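Home | News | Kitchen Notes | Storage | Archive | Contact

Pomegranates: keeping and serving
8 Dec 2022

The Okwood store has taken delivery of 18 cartons of pomegranates from Clultar. The fruit is whole and should keep into February if held cold and dry. Average weight in the first carton was 300 grams. Fruit under that weight is sold by the bag, fruit over it singly.
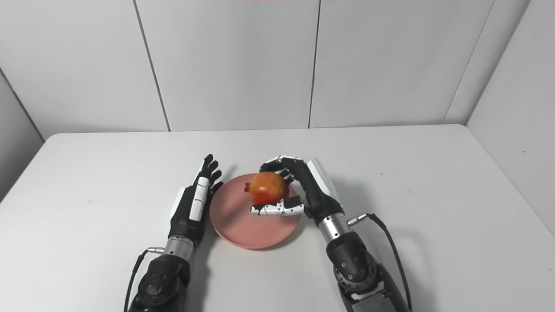

Store whole fruit in the bottom drawer of the refrigerator, unwashed. Do not seal it in plastic. At room temperature, allow 11 days and keep it out of direct sun. A firm rind with slightly flattened sides indicates full seeds. Soft spots near the crown indicate rot, and such fruit should be opened the same day or discarded.

For serving, a shallow plate with a raised rim is preferred to a flat board. The rim holds juice when the fruit is cut. The Homik range of plates remains in stock under item 1015.

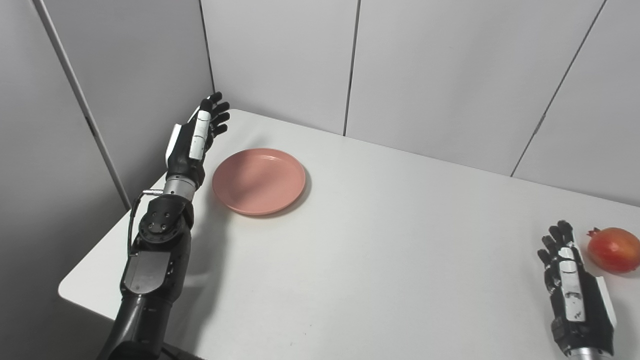

Pink plate and pomegranate on a white table.

To open, cut a shallow ring around the crown and lift it off. Score the rind along the pale ridges from top to bottom, then pull the sections apart by hand. Loosen the seeds in a bowl of cold water. The pith floats and can be skimmed.
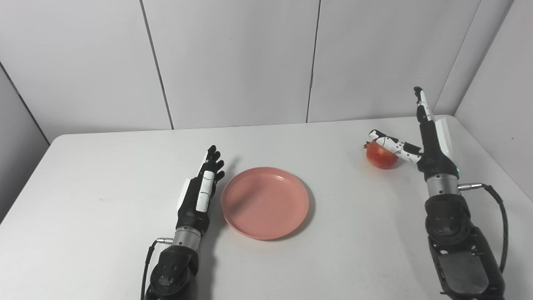

Juice stains are the usual complaint. Fresh juice wipes off most sealed surfaces with cold water, but it should not be left overnight. On a white tabletop, keep whole fruit beside the plate until the knife is ready, and cut only inside the rim. Cloth should be rinsed from the back before washing. The Xue recipe sheet for pomegranate syrup is available at the counter.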